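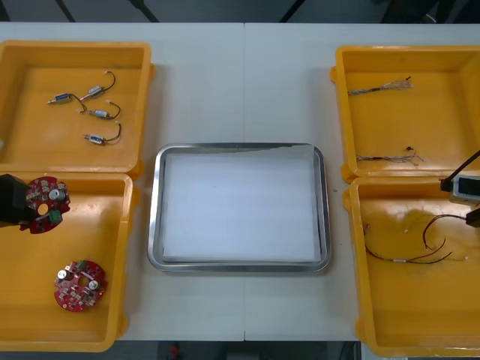
Our group was asked to prepare a purchase plan for a second sorting cell in the teaching laboratory, and this report explains how we reached our list. The first cell has two robot arms and it separates small electronic parts by kind. Before we started, we believed that the arms would be the only difficult item in the budget. After some weeks of work we think differently, and much of our discussion was about bins, trays and grippers. In the present layout the yellow bins stand on the left and right of the table and a steel tray lined with white paper is in the centre, so each arm has its parts close to it and both arms can reach the tray. The small motors, the red circuit boards and the wires are kept in separate bins. We decided to keep this arrangement for the new cell, and therefore the table must have the same width as the old one.

1. What we were given

The department set a limit of 850 dollars for everything except the arms, which are paid from another fund. Our supervisor, Friederike Kohlhase, asked us to have the complete list ready in May, before the ordering system closes for the winter break. She also asked that we do not order any part which only one student knows how to install.

2. Grippers

This was the largest cost. We compared the offers of two suppliers, Duvow and Temeck. The Duvow set costs 400 dollars for a pair, with fingers that can be changed without removing the gripper body. The Temeck set is cheaper, but the spare fingers are sold separately and the delivery time was not confirmed to us. Adom Zakaria wrote to them two times and received only an automatic reply. We chose Duvow.

A circuit board has a rigid edge and is a good shape for the gripper. Loose wires are much harder, as they bend and catch on each other. We discussed if a softer finger should be bought for the wires, and Ashley Entwistle prepared a drawing for one which can be printed in our own workshop. The plan has no money for soft fingers for this reason.

3. Bins, tray and lining

We reserved 118 dollars for bins and one tray. The bins should be yellow and open at the top, like the present ones, so that the camera settings do not need to be made again. At first we wanted deeper bins, but Halvard Myklebust showed with a cardboard model that the wrist of the arm comes too near to the rim. Paper for the tray is taken from the office supply and is not in our budget.

4. What remains

The rest of the money is kept for cables, screws and one replacement power supply. We did not include freight, as the department pays it centrally. If the price of the grippers changes before the order is placed, we propose to reduce the cable amount first and to ask Ms. Kohlhase before reducing anything else.

The quotations are attached in the order of the sections.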